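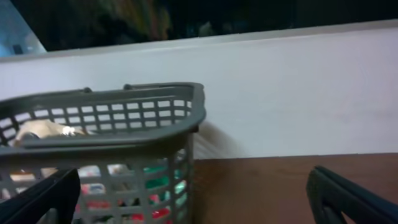
A gray grid basket with a few things in it.

I want to say a good word for the plain plastic basket, the gray kind with rows of little rectangular holes. I own two, I've given away more than I can remember, and I think they do more for a kitchen than any set of matching canisters ever did!

My argument is simple. You can see through the sides. A flash of red or green behind the grid tells me enough to go and look, and a solid bin tells me nothing at all. My neighbor Samina Jafri swears by lidded boxes with labels, and her pantry in Banoldale is gorgeous, I admit it. But last August she found 17 packets of soup mix in a box marked "Baking" — labels are only as good as the last person who read them.

I also love how little a basket asks of you. Drop things in, lift the whole lot onto the table, sort it when you feel like it. Spaghetti is the best test I know (long, slippery, never fits a drawer), so I let the packet lie flat on the table until everything short has found a place. San Remo's red bag is easy to spot on dark wood, and so is a jar with a bright green lid. A crumpled foil wrapper can go straight in the trash.

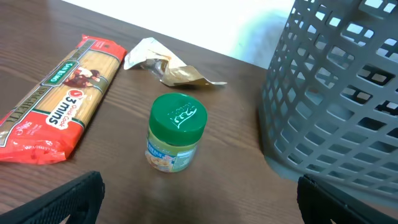 What about the mess?

Yes, a basket shows it. Good! When mine starts to look like a rummage sale I empty it, wipe the rim and start over, and that takes me up to two minutes. Doaa Zaki tells me I'd feel differently with four kids in the house. Maybe so, but I'd still start her off with a basket by the stove and another for the snacks.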